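Cikmont Laundry and Folding: Frequently Asked Questions

Last updated 2022-03-01

Collection and drop-off

How do I book a wash?

Fill in the form on the bookings page or ring the shop. If you are in Kudthorpe or the villages along the river road, we can collect from your door. Everyone else will need to drop off at the counter. You can also leave a bag without booking, but booked bags are done first.

What should I put my clothes in?

Any bag that closes. A pillowcase tied at the top is fine. Please don't use bin liners, as they split on the stairs and we have had socks go astray that way. If you use the service regularly we can lend you a cotton bag with a number on it. There is a deposit, which you get back when you return the bag.

Is there a minimum?

Yes, 4 kg for collection. There is no minimum at the counter.

How long does it take?

Most bags are ready on the second working day. Duvets, curtains and anything that has to be dried flat can take up to 5 working days. In November and the weeks before Christmas everything slows down, so please allow an extra day.

Do I need to sort my washing first?

No. We sort by colour and by the care label. If you have already sorted it and want it kept that way, put each load in its own bag and write "do not re-sort" on the slip. We will then wash each bag as it stands, at the temperature you have ticked.

Do you check pockets?

We go through every pocket before washing. Coins, keys and the like go into a paper envelope pinned to your slip. We do miss things now and again, mostly tissues and lip balm, so it helps if you check too.

Jeans and denim

How do you wash jeans?

Inside out, zipped and buttoned, at 30 degrees with a short spin. Dark jeans go in with other dark things and never with towels. We don't use fabric softener on denim unless you ask for it.

My jeans are new. Will the dye run?

It may. Indigo comes off for the first few washes, and the deeper the blue the more of it there is. Write "new denim" on the slip and we will wash the pair separately. There is a small charge for this, shown on the price list. If you would like to do the first wash at home, use cold water and plenty of it, and leave everything else out of the machine.

Why do you shake jeans out before folding?

Denim comes out of the drum twisted, usually with one leg wound round the other or pulled half inside out. If it is folded in that state the creases set across the knee and are hard to get out later. Lifting the pair up and letting the weight of the cloth pull it straight gets rid of most of the twist. After that the legs are laid one on top of the other, seam to seam, and smoothed from the waistband down.

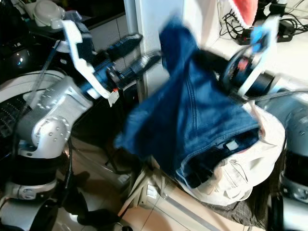
The fold itself depends on where the jeans are going. For a shelf, we bring the hem up to just below the waistband and then fold in half again, which gives a flat square that stacks well. For a drawer we fold in thirds so the pair will stand on its edge. Tick "shelf" or "drawer" on the slip. If you tick neither, you will get the shelf fold.

Can I have my jeans on hangers?

Yes, if you send the hangers. We hang them by the waistband from clip hangers, or folded over the bar if you prefer. Wire hangers leave a mark across the thigh, so we don't use them for denim.

Do you iron jeans?

Only when asked. We press them inside out, and we won't put a crease down the front unless the slip says so.

Do you tumble dry them?

On low, for a short time, and then they finish on the airer. Jeans with stretch in them go straight on the airer. If the pair is already a close fit, write "no tumble".

Whites and light colours

Will my whites be kept away from my dark things?

They are kept apart in the wash and in the dryer. Once everything is clean and fully dry it may be folded together. Dry denim can still leave a faint blue mark on pale cloth if it is pressed against it for long, so in the finished bag we put whites on top with a sheet of tissue under them. At home it is worth keeping a very dark pair off a pale sofa or a white bedspread for the first month or so.

I found a blue mark on a white shirt. What should I do?

Don't put it in the dryer, and don't iron it. Soak it in cool water with an oxygen-based stain remover, following the packet, and wash it again. If it happened with us, bring it back within 14 days with your slip and we will treat it free of charge.

Do you use bleach?

Not as a matter of course. If you want it for plain white cotton, tick the box.

Folding only

Can I send clean clothes just to be folded?

Yes. Folding is charged by weight and is normally ready the next working day. Clothes need to be clean and completely dry. Anything damp will be dried first and charged at the drying rate.

How do you fold T-shirts, jumpers and shirts?

T-shirts are folded in thirds lengthways and then in half. Jumpers are folded with the sleeves across the back and are never hung. Shirts are buttoned at the top and the third button, then folded round to a square front. Fitted sheets are folded corner into corner as neatly as the elastic will let us.

Can I ask for my own way of folding?

Send one piece folded as you like it, pinned, and we will copy it for the rest. Please do this on your first order so that we can make a note on your account.

Do you pair socks?

Yes. Odd ones are put in a mesh bag and returned with the order.

Prices and accounts

What is the Fladar account?

It is our monthly account for households and small guest houses. You get a fixed collection day and one bill at the end of the month. You can pause it for holidays with a week's notice.

Can I pick up from somewhere other than the main shop?

Finished bags can be sent to our counter at Vishwakarma, inside the tailor's. Allow one more day. Repairs and hemming are done there too, and a pair of jeans can go for hemming and come back with the rest of your wash. Please wash new jeans before having them taken up, as cotton denim can shrink in the leg.

What if something is missing or damaged?

Tell us as soon as you notice, and keep the slip. Most missing items turn up in the mesh bag or inside a duvet cover.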